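From the back bench: the great plate question

Well, it's January, the hall kitchen is finally ours again, and I've spent most of a Saturday with my head in the crockery cupboard. If you've borrowed the Plorell Hall kitchen any time in the past year you'll know the cupboard I mean. It's the one left of the sink with the door that swings back and gets you in the elbow.

I wanted to write a bit about plates this month, which I realise isn't the most thrilling promise to open a newsletter item with, but bear with me! We go through a lot of them. Our supper nights served 867 meals last year (I have the tally book here and it has gravy on it), and every one of those went out on a proper plate, came back, got scraped, got washed and got put away by somebody who'd rather have been sitting down with a cuppa.

When I started cooking here we used paper plates. They were cheap and quick, and they went completely soggy under a curry. I've still got a good cardigan with a korma stain on the cuff from those days. Then the old Skovodari Café closed and we were offered their whole lot of dinner plates for $40, and I drove over that same arvo before anyone could change their mind. They're heavy old things and the glaze has gone a bit dull, but they hold the heat beautifully and you can drop one on lino and get away with it. Mostly.

The trouble is that we've been adding to them ever since. People move house, or their mum downsizes, and a box turns up on the step. I love a box on the step, I really do. But we now have dinner plates in so many sizes that they won't sit on top of each other properly, and a wobbly pile of plates on a high shelf is my least favourite thing to meet at six in the evening with forty people waiting on their tea.

So I've sorted them. All the Skovodari plates are on the bottom shelf where you don't have to reach. The side plates and bread plates are in the middle. Anything with a gold rim has gone in the box marked DIERCKX (it's an old wine carton, don't go looking for wine) because gold rims can't go in the microwave and we've had one fireworks display too many.

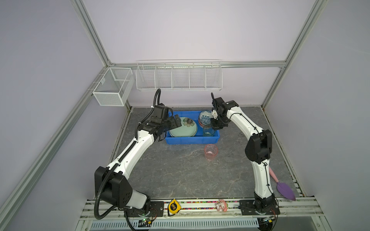
Plates stacked in a blue plastic tray.

The other change is trays. I'm a total convert. I used to carry plates out against my chest like firewood, and my back has been telling me off about it for years. A tray with decent sides means you can shift a sensible number at once, set the lot down by the sink, and go back for the cutlery without doing a balancing act past the urn. Please don't overfill them, though. Someone got very ambitious at the trivia night and I could hear the groaning from the car park.

A few of you have asked what to do with chipped plates. I used to be soft about this and keep them "for the biscuits", but a chip is a nuisance to clean and it'll cut a finger quick as anything, so out they go. The pretty ones I put aside for the mosaic crowd, who meet after us and are very happy to take to them with a hammer. They're making a birdbath, I think, or possibly two.

And if you're washing up, scrape first and run the water hotter than you fancy. Gloves are under the sink. The Wutness dish racks have come back from being mended and they drain the right way now, so you can stop propping them up on a folded tea towel.

What we're short of is bowls. Soup season will be on us before we know it and last winter I was serving minestrone in mugs, which people were lovely about, but it's no way to eat pasta. Plain white if you've got them, any depth, no gold rims please. Leave them inside the side door if it's unlocked, or under the bench if it isn't.

First supper back is pumpkin and chickpea, with a crumble to follow if the plums hold out. Doors open at half past five, and I'll need two people on drying.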